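Bench notebook, fruit and plates task, Lasden cell
2025-07-23, written by Valbona Radonjić

Continued from yesterday. The task is the same: three fruits, three plates, one cutting board, two arms. The operator puts one fruit on one plate, in any pairing, and the episode ends when both grippers are open and free of the object. Target for this set is 300 good episodes, then Unathi will start a small training run before we collect more.

Changes since the last entry:

I rewrote the instruction lines. Before, we had "put the fruit on the plate" for everything, and the model had no way to learn which plate we mean. Now each line has the fruit and the color of the plate. Birdie checked them for spelling, she found "avacado" in two places.

Left arm takes the fruit at the left end of the board, right arm takes the others. I know Anathi prefers that the operator decides freely. My opinion is that for the first 300 we should keep it strict and loosen it later, when we can compare.

Episodes where the banana rolls during the grasp: keep them if the operator recovers in the same attempt. Discard if the fruit leaves the table.

Problem with the color. The wrist camera sees the middle plate as orange and the head camera sees it as yellow. It is one plate. I tried to lock the white balance in the Nurnix recorder, but the setting did not survive a restart. For now the label stays "yellow" in all files. Shireen, please do not correct it to orange when you review wrist video.

Views copied from the recorder:

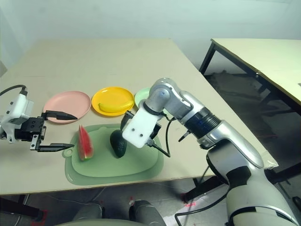
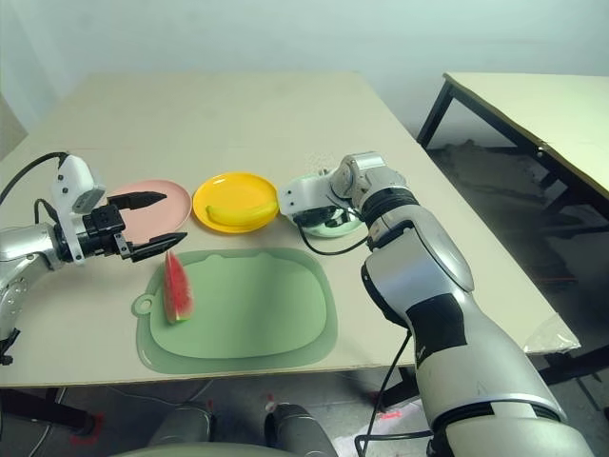 Banana on the middle plate, watermelon still on the board.
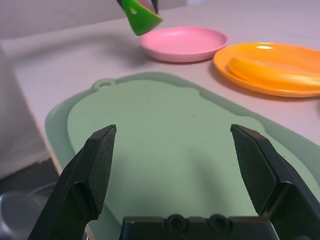

Wrist view, with the color problem.
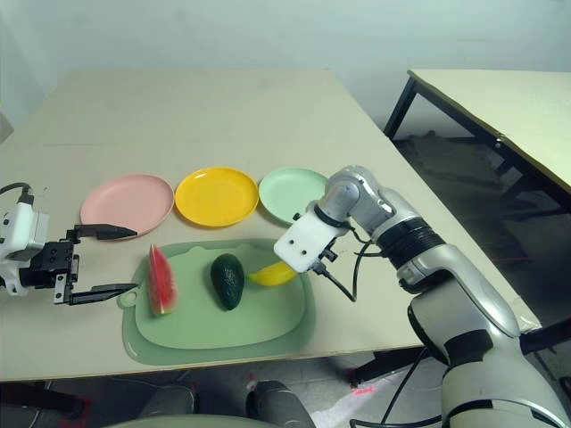 All three fruits on the board.

I am also not satisfied with how we reset. Between episodes the operators return the fruits to almost the same spots, and a policy can simply memorize this. I will ask for the order on the board to be changed every ten episodes, and the plates swapped once per session. In November we had the same discussion for the cups and did nothing, and then the model reached for an empty spot each time the cup was on the other side.

To do:
- white balance, ask Nurnix support if the lock can be saved in the profile
- script for counting episodes per pair (fruit, plate color), Unathi has half of it
- decide if pauses at the start should be trimmed. I would trim, Anathi would not
- second operator for the afternoon, the same hand all day makes the data too uniform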